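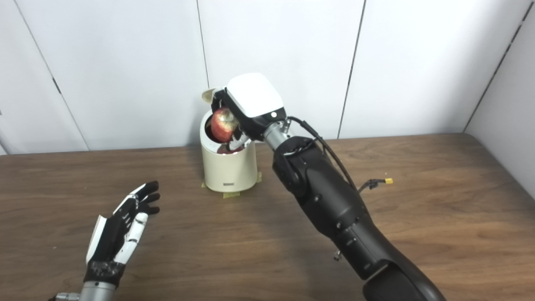
Abb. 4: Tischeimer mit aufgeklapptem Deckel, Apfel über der Öffnung

Kapitel 3: Den Tischeimer aufstellen und benutzen

Waraporn Suksawat
22. Juli 2019

So, jetzt kommt der kleine Eimer dran. Ich habe ihn lange unterschätzt und meine Abfälle immer quer durch die Küche getragen, bis ich mir für den Arbeitstisch bei Saithong einen eigenen hingestellt habe. Seitdem will ich keinen Tisch mehr ohne! Das Modell ist fast egal, Hauptsache, der Klappdeckel bleibt von allein offen stehen und das Ding passt hinten auf die Platte.

3.1 Standort und Befestigung

1. Tischplatte abwischen und richtig trocknen lassen. Auf Krümeln oder einem Fettfilm hält kein Klebeband der Welt.

2. Den Eimer nach hinten an die Tischkante rücken, ungefähr mittig, so dass man von links und rechts gleich gut hinkommt. Vorn lasse ich gern 50 cm frei, da liegt bei mir das Schneidbrett.

3. Den Deckel einmal ganz aufklappen und schauen, ob er irgendwo anstößt. Bei mir hing früher ein Regal so tief, dass er immer wieder zufiel -- sehr nervig, wenn man beide Hände voll Schalen hat.

4. Kreppband abreißen und den Fuß damit auf dem Tisch festkleben, ein Stück links, ein Stück rechts. Erst am Eimer andrücken, dann auf der Platte glattstreichen. Ich nehme ganz normales Malerkrepp in Beige, das geht später wieder ab.

5. Am Deckel wackeln. Kippelt der Eimer noch, klebt ihr einen weiteren Streifen nach.

Hinweis: Auf geölten Holzplatten bitte vorher an einer versteckten Ecke testen, wie sich das Band löst. Ich tausche es spätestens im Oktober aus, wenn die Heizung wieder läuft und der Kleber gern spröde wird.

3.2 Beutel einlegen

1. Beutel aufschütteln und bis auf den Boden drücken (mit der Faust, nicht mit dem Messergriff, fragt nicht).

2. Den Rand nur knapp umschlagen. Hängt zu viel über, klemmt der Deckel.

3. Die Luft zwischen Beutel und Wand herausstreichen, sonst bläht sich alles auf und nach drei Bananenschalen ist scheinbar voll.

Ich bestelle die kleinen Beutel von Senell, 64 Stück auf der Rolle. Die von Zullorix gehen auch, sind mir aber zu kurz.

3.3 Einwerfen

1. Deckel auf, und zwar bevor ihr irgendetwas Tropfendes in die Hand nehmt.

2. Große Stücke wie einen ganzen Apfel direkt über die Öffnung halten und erst dann loslassen. Werfen klingt lustig, aber ein Apfel springt gern vom Rand ab und rollt unter den Schrank. Meiner lag da eine Weile ...

3. Nach dem Kochen den Deckel zuklappen. Im Sommer wirklich jedes Mal, wegen der Fruchtfliegen!

Achtung: Keine heißen Pfannenreste und kein Frittierfett einfüllen. Der Beutel schmilzt, und den Rest dürft ihr dann auskratzen.

Achtung: Gläser und Konservendosen gehören nicht hinein. Als Obergrenze fürs Gewicht rechne ich 200 g pro Einwurf, mehr reißt mir die dünnen Beutel auf.

3.4 Leeren und reinigen

1. Den Beutel oben zudrehen und gerade nach oben herausziehen. Der Eimer bleibt dabei auf dem Tisch kleben.

2. Innen mit einem feuchten Lappen und einem Tropfen Spülmittel auswischen, trocken nachreiben, neuen Beutel rein.

3. Einmal im Monat das Kreppband lösen und auch unter dem Eimer putzen. Dabei flach und langsam abziehen -- wenn es reißt, mit dem Fingernagel von der anderen Seite anfangen. Danach wieder bei 3.1 einsteigen.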